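This site uses cookies to measure traffic. By continuing you accept our cookie policy.

Renetden to Replace 33 Water Pumps in Lenden District

LENDEN - Renetden will begin replacing 33 booster pumps in October under a contract with the Stanciu Water Authority. The pumps serve 1,221 households on the east side of the district. Work will start at the Oron station and move north.

Each new unit has a variable-speed drive and a sealed bearing. The present pumps run at one fixed speed and have been in service for 19 years.

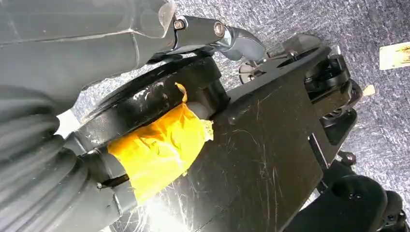

Supply will be shut off for up to 7 hours per station, starting at 10 p.m. Households will receive written notice before each shutoff. Tap water may look cloudy for a short time after service returns - running the cold tap will clear it.

"The pipework stays in place, so no streets will be dug up," said Mylene Barredo, project manager at Renetden.

Rates will not change as a result of the work.

Comments (2)

dkl_east: Does the notice go to tenants or only to owners?

Marsh Road: Pressure on the third floor has been poor for years. Hope this fixes it.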